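Tisodness sells its Morsy package with a bold line: hand over your chores, get back a robot that can do them. For $433 a month, plus a $62 setup fee, you get a pair of hand-held grippers and an account to upload your recordings. You do the work. The software, we're told, learns from it.
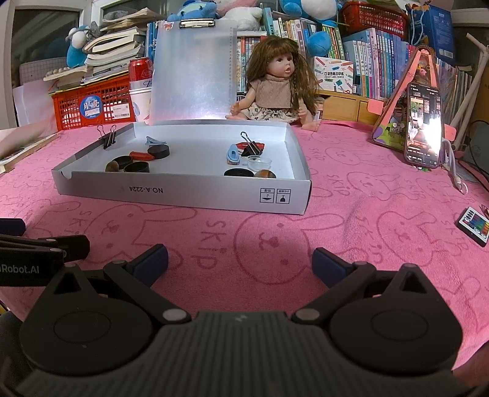

What does the monthly fee cover?

The grippers, storage and 400 uploads. Training a robot on them costs extra, and the price list doesn't say how much.

Small parts are the sales pitch, and the grippers have a decent pinch – two blue pads that face each other. My wrists were less keen. Hala Slaoui, who handles sales in Canada, says most people settle in by October if they start in summer. That's a long time to be paying for practice.
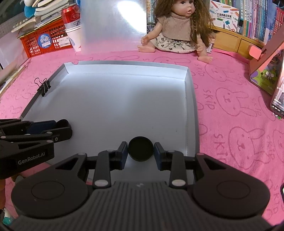 Can you use the recordings with another company's robot?

Only if it reads the Numatitz format, and so far that means the Predach arm. Exporting to anything else is "planned".

I asked for a customer whose robot now tidies a tray by itself. Slaoui sent me a brochure with 13 pages and no names. I'd rent for one month, and keep the box it came in.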